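Folding before feeding: a student team on its first season of gripper work

The team captain asks to start with the part that did not work. In September the group had a plan to build a complete arm, write a controller for it, and have it folding towels in time for the regional showcase. By the end of the first month they had a shoulder joint that drifted and no data at all.

"We had the order wrong," she says. "We were spending every session on motors and none on the task. We couldn't have told you what a good fold looked like in numbers."

The team meets at the Trevaskis workshop, enters the Dendura student manipulation challenge, and has 11 members, most of them in their second year of mechanical or software courses. The challenge sets four tasks. Two involve rigid parts and two involve cloth, and each team has to submit both a trained policy and the demonstrations it was trained on. The captain handles the schedule and the entry paperwork. The other person at the interview is the team's data lead, who joined to write firmware and now spends most of his time checking recordings.

The change of plan was his. He proposed dropping the arm for the first half of the season and collecting demonstrations with hand-held grippers, one for each hand. The operator does the task directly, with the gripper jaws in place of fingers, and the motion is logged for training later.

"You find out very quickly which parts of a task are hard," he says. "Picking up a cloth from the middle is easy. Picking up one layer when there are two layers under the jaw is where people slow down. On the arm we would have blamed the arm."

Cloth was chosen ahead of the rigid tasks for that reason. The pieces are small, so a full attempt is short, and a reset takes one hand and no tools. The team's protocol has the operator start with both jaws open, take the near edge, fold once, release, and hold still before the log is closed. The hold was added after early files turned out to end while the gripper was still moving, which left the model with no example of being finished.

Asked what makes a recording unusable, the data lead has a list ready. Jaws closing on the table surface is the most common fault. Regrasping without opening fully is next. A third is harder to catch: an operator who has done the fold many times starts to flick the cloth, and it lands well, but the arm they are going to borrow for the final cannot move that fast.

"We ask people to be a little bit boring," he says. "Steady speed, same height over the table. If your wrist does something clever, we can't use it."

The captain adds that operators rotate at the end of each block for the same reason. Fatigue shows up in the files before the operator notices it, usually as a lower lift and a wider approach angle. She keeps a paper sheet of who recorded what, because the file names did not include the operator until November and she no longer trusts them.

The team has opinions on hardware. The jaw tips wear, and a worn tip slides on smooth fabric at a closing force that was fine a week earlier. They looked at softer tips from a supplier called Prirerau, which gripped better but picked up lint and had to be wiped between attempts. They went back to the originals and now replace them on a fixed interval. Cables are the other complaint. A cable that runs off the wrong side of the table pulls on the wrist, and the pull is visible in the logged path as a slow bias toward the connector.

"That one took us a while," the data lead says. "We thought it was calibration. We recalibrated twice."

The arm has not been abandoned. Two members are rebuilding the shoulder with a different bearing, and the captain expects a first powered test in the spring. If it is late, the rules allow teams to run on the host's equipment at Flinitz, where the final is held — an option she describes as acceptable and slightly embarrassing.

For new teams, her advice concerns the table. Fix its height, fix the lighting if the room allows it, and mark where the operator stands. The data lead's advice is to train on a small batch early, even a poor one, and watch where it fails before recording more.

He expects the single fold to be good enough by the entry deadline. The double fold is less certain. The second crease hides the first, and the operators themselves do not agree on where to grip.
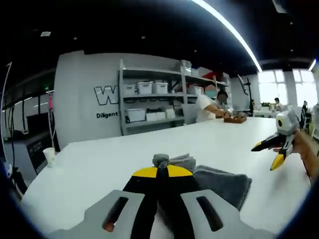

Cloth work with the hand-held grippers, one piece of gray fabric held in the jaws.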